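Reference > Diplomacy > Boundary disputes > Lenon Strait talks

The Lenon Strait talks were a long and often patient round of meetings between the neighboring coastal states of Gruvik and Covow, who had quarreled for years over fishing rights and the line of their shared sea border. The water in question is only 163 miles long, but families on both shores have made their living from it for generations, and feelings ran high.

The first meetings were led by Catherine Moffat, a retired judge whom both governments trusted — no small thing at the time. She asked each side to bring its own charts and, before anything else, to read the other's.
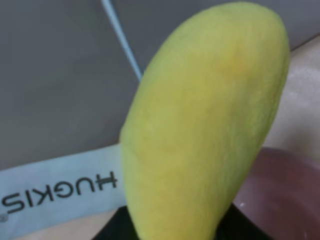 Who took over when Moffat stepped down? Her deputy, Dumisani Molefe, chaired the remaining sessions and stayed until the signing.

Under Molefe the delegations, headed by Valdir Pacheco for Gruvik and Lorraine Te Moana for Covow, settled on a shared fishing zone with four patrol stations. The final text, known as the Peixoto Accord after the harbor town where it was signed one July, runs to 343 articles, a good many of them dealing with nets, moorings and the small fees owed by visiting boats. It is reviewed every three years, with the two capitals taking turns as host.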